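레부스 제지역사자료관 자주 묻는 질문
티슬리강 유역의 수력 제지업과 소장 자료 이용 안내 (2024년 7월 1일 개정) 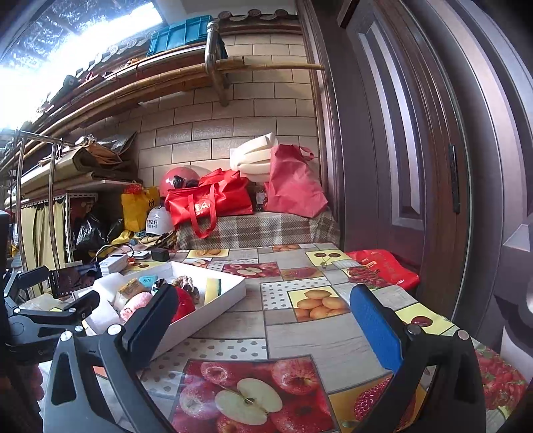 과일 무늬 식탁보를 덮은 탁자와 얕은 흰색 상자

유역 제지업의 역사

티슬리강 유역에서 종이를 만들기 시작한 것은 언제입니까?
현재까지 확인된 가장 이른 기록은 16세기 후반의 임대차 문서입니다. 이 문서에는 곡물 방앗간 한 곳을 넝마를 찧는 물레방아로 고쳐 쓰도록 허가한다는 조항이 있습니다. 그 이전에도 소규모 작업이 있었을 가능성은 있으나 이를 뒷받침하는 자료는 발견되지 않았습니다.

제지소가 레부스에 모인 이유는 무엇입니까?
레부스 일대는 강의 낙차가 크고 지류의 물이 맑아 물레방아를 돌리는 물과 원료를 씻는 물을 따로 끌어 쓸 수 있었습니다. 하류의 프리도 항구에서 넝마를 싣고 올라온 배가 돌아갈 때 종이를 실어 갔으므로 운송 비용도 낮았습니다. 17세기 세관 장부에는 두 품목이 같은 선주의 이름 아래 기재된 사례가 여러 차례 나타납니다.

당시 종이의 원료는 무엇이었습니까?
주된 원료는 아마와 대마로 짠 헌 옷감이었습니다. 수집된 넝마는 색과 굵기에 따라 선별한 뒤 단추와 솔기를 제거하고, 물에 적셔 일정 기간 삭힌 다음 방아에 넣었습니다. 흰 아마포는 필기용지에, 거친 대마와 밧줄 조각은 포장지에 사용하였습니다. 면 넝마의 비중은 18세기 말부터 높아집니다.

물레방아 한 대로 어느 정도의 종이를 만들 수 있었습니까?
수량과 계절, 종이의 종류에 따라 차이가 컸습니다. 케카나 제지소의 18세기 작업 일지에는 숙련된 초지공 한 조가 하루에 2,000장을 떴다는 기록이 있습니다. 다만 이는 물이 풍부한 시기의 기록이며, 갈수기와 결빙기에는 작업을 중단한 날이 많습니다. 따라서 이 수치를 연간 생산량으로 환산하는 것은 적절하지 않습니다.

제지소에서는 어떤 사람들이 일하였습니까?
종이틀로 지료를 뜨는 초지공, 젖은 종이를 모포 위에 옮기는 습지공, 압착한 종이를 떼어 쌓는 직공이 한 조를 이루었습니다. 넝마 선별과 건조, 마무리 작업은 주로 여성과 청소년이 맡았습니다. 임금 장부에는 조장의 이름만 적힌 경우가 많아 보조 인력의 전체 규모는 파악하기 어렵습니다.

워터마크로 제작 연도를 알 수 있습니까?
워터마크만으로 연도를 확정할 수는 없습니다. 종이틀은 수리하여 계속 사용하였고, 폐업한 제지소의 틀을 다른 곳에서 사들인 사례도 있습니다. 자료관에서는 워터마크의 형태와 함께 발 자국의 간격, 종이의 크기, 문서에 적힌 날짜를 대조하여 추정 범위를 제시합니다.

네덜란드식 고해기는 언제 도입되었습니까?
이 유역에서는 18세기 중엽의 설비 목록에 처음 등장합니다. 고해기는 절구식 방아보다 원료를 빨리 처리하였으나 설치비가 높았고, 섬유가 짧아져 종이가 약해진다는 불만도 있었습니다. 일부 제지소는 19세기 초까지 두 설비를 함께 사용하였습니다.

수제 종이 생산은 어떻게 끝났습니까?
19세기 전반 프리도에 초지기를 갖춘 공장이 들어서면서 포장지와 인쇄용지 주문이 그쪽으로 옮겨 갔습니다. 레부스의 제지소들은 장부용지와 도화지 생산으로 한동안 영업을 이어 갔으며, 일부는 직물 축융장이나 제재소로 용도를 바꾸었습니다. 케카나 제지소는 마지막까지 남은 곳으로, 건물의 수로와 건조실 일부가 보존되어 있습니다.

소장 자료와 열람

자료관은 어떤 자료를 소장하고 있습니까?
제지소 회계 장부, 임대차 계약서, 넝마 상인의 서신, 종이 견본, 종이틀과 작업 도구를 소장하고 있습니다. 워터마크 견본은 579점이 등록되어 있으며, 제지소별 목록을 열람실에서 확인할 수 있습니다. 미정리 자료는 등록이 완료될 때까지 공개하지 않습니다.

열람을 신청하려면 어떻게 해야 합니까?
열람 신청서에 성명, 연락처, 연구 주제, 희망 자료의 청구 기호를 기재하여 제출하시기 바랍니다. 청구 기호를 모르는 경우에는 제지소의 이름과 대상 시기를 적어 주십시오. 열람 업무는 기록 담당 올레시아 오스타프추크가 맡고 있습니다. 승인 여부는 서면으로 통지합니다.

원본 열람 시 유의할 사항은 무엇입니까?
열람실에서는 연필만 사용할 수 있습니다. 가방과 외투, 음료는 보관함에 두어야 합니다. 워터마크 관찰용 투과 조명은 직원이 직접 조작하며, 한 번에 꺼낼 수 있는 견본은 2점입니다. 접힌 부분을 펴거나 봉인을 여는 작업은 이용자가 임의로 할 수 없습니다.

자료를 촬영하거나 복제할 수 있습니까?
개인 연구를 위한 촬영은 플래시를 사용하지 않는 조건으로 허용됩니다. 출판, 전시, 방송에 사용할 복제본은 별도의 신청이 필요하며, 게재 시 자료관 명칭과 청구 기호를 함께 표기하여야 합니다. 제본 상태가 불안정한 장부는 촬영이 제한될 수 있습니다.

집에 보관 중인 오래된 종이의 감정을 의뢰할 수 있습니까?
자료관은 금전적 가치를 감정하지 않습니다. 제작 지역과 시기에 관한 의견은 제공할 수 있으므로, 종이를 빛에 비추어 찍은 사진과 가로세로 치수를 먼저 보내 주시기 바랍니다. 사전 협의 없이 우편으로 보낸 원본은 접수하지 않습니다.

자료 기증은 어떤 절차로 이루어집니까?
기증을 희망하는 분은 자료의 종류와 입수 경위를 적은 문서를 학예 담당 마를렌 라푸앵트에게 제출하시기 바랍니다. 유역 제지업과의 관련성, 보존 상태, 기존 소장품과의 중복 여부를 검토한 뒤 인수 여부를 결정합니다. 인수한 자료의 소유권은 기증 증서에 서명한 날에 자료관으로 이전됩니다.

관람과 교육

케카나 제지소 건물을 관람할 수 있습니까?
안내원이 동행하는 관람만 가능합니다. 수로 주변의 바닥이 고르지 않으므로 굽이 낮은 신발을 착용하시기 바랍니다. 건조실은 계단으로만 올라갈 수 있으며, 계단 이용이 어려운 분에게는 아래층에서 건조실의 구조를 설명하는 자료를 제공합니다. 건조실은 11월부터 겨울철 동안 폐쇄합니다.

단체 관람의 인원 제한이 있습니까?
한 차례에 입장할 수 있는 인원은 인솔자를 포함하여 40명입니다. 이를 초과하는 단체는 조를 나누어 신청하여야 합니다. 학교 단체는 신청서에 학년과 수업 주제를 기재하여 주십시오.

종이 뜨기 실습은 누구를 대상으로 합니까?
초등학생 이상이면 참가할 수 있으며, 어린이는 보호자와 함께 참가하여야 합니다. 실습에는 복제 종이틀과 미리 풀어 놓은 면섬유를 사용합니다. 실습에서 만든 종이는 건조에 시간이 걸리므로 당일에 가져갈 수 없고, 지정된 기간에 안내 창구에서 수령하여야 합니다.

자료관의 간행물은 어디에서 구할 수 있습니까?
유역 제지소 목록과 워터마크 도록은 안내 창구에서 판매합니다. 하이메 헤벨루가 집필한 넝마 교역 연구서는 절판되었으며 열람실에서 이용할 수 있습니다. 간행물의 오류를 발견한 경우에는 해당 쪽수와 근거 자료를 적어 편집 담당에게 알려 주시기 바랍니다.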